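Week 4 notes – teaching by hand

OK, so on Thursday we ran out of time right when it was getting good, and I promised to write up the rest. Last week was remote control, with you at the desk and the arm across the room. This week you hold the gripper yourself and do the job, and the recording is what the policy learns from.

The Clistden exercise is a tray. Sounds easy! But a tray has a thin rim, and a thin rim is unforgiving. Come in tilted and one pad touches early, the tray skates off, and you've just recorded a nice clean lesson in pushing. So slow down for the last bit, get the seam between the pads lined up with the rim, and then close. 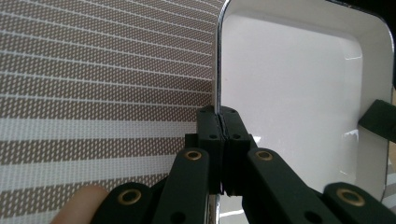 Which brings me to the thing I keep nagging you about – your other hand. With remote control you can't cheat. With a hand-held tool you can steady things, nudge things, catch things, and the robot won't have any of that help later on. If you steadied something, write it in the log. I don't mind, but I do need to know which runs they were.

Last term's Jarkska set had 80 runs, and 13 of them had to come out when we trained (mostly people closing the fingers before they'd stopped moving). I'd much prefer you give me fewer runs and pause for a beat before each grasp. Vary your approach too. Come at the rim from the left, from the right, a bit high, a bit low. If every run starts from the same spot, the policy only knows that one spot, and then somebody bumps the table and we're done. 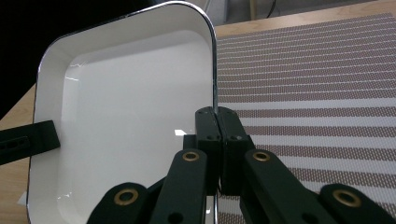

Dedora group wrote back on the draft of these notes that pausing before the grasp hurt them, as their policy learned to pause too and sometimes never got going again. Fair point! I think it comes down to how long you wait. A beat is fine, a coffee break isn't – and we can trim the still parts before training if we have to.

For next time, read the Pappas handout up to the part on action chunks, and bring your logs. Room 454, same as before.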